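Rultilell moves gripper cleaning to the bench

October 8, 2018

Print this article
E-mail this article

Rultilell has changed the way it looks after the hand-held grippers at its Brarance workshop, with finger cleaning now done at a bench within reach of the work instead of in the stores at the other end of the building.

The grippers are used to record hand movements that are later passed to the firm's robot arms. Until September they were cleaned every 40 hours of use. Under the new routine the fingers are checked at the start of each shift, and they are wiped whenever marks show on the inner faces.

The job is done over a large white sheet laid on the table, so that specks coming off the pads can be seen and a dropped screw is easier to find. The sheet stays down until the end of the shift and is then thrown away.

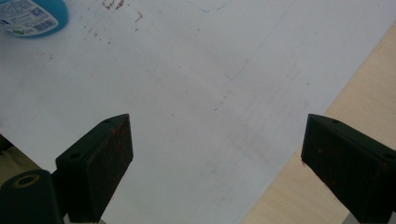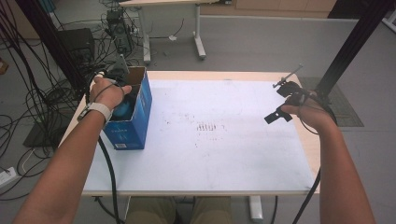
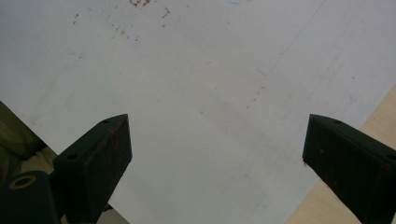
White sheet, wooden-edged table and black gripper at the Brarance workshop.

Rultilell said dirty pads had been the main cause of poor grip over the summer. Residue builds up on the inner faces and small items begin to slide, which spoils a recording - often without the operator noticing until it is played back.

Wiping takes four minutes with the fingers left in place. If a mark will not shift, the fingers are unscrewed and soaked, and a spare pair is fitted. The opening width then has to be set again before the gripper goes back into use, a step that was sometimes missed under the old system.

Cables are checked at the same time. Two were replaced in September after the outer cover wore through near the plug.

Spare fingers are supplied by Ornosum, which also makes the pads. Rultilell now keeps nine pairs at Brarance and plans to bring in the same routine at its Sayegh site once the benches there have been moved.

Related items
Ornosum extends opening hours at spares counter
Sayegh site to get new benches
Rultilell takes on apprentices at Brarance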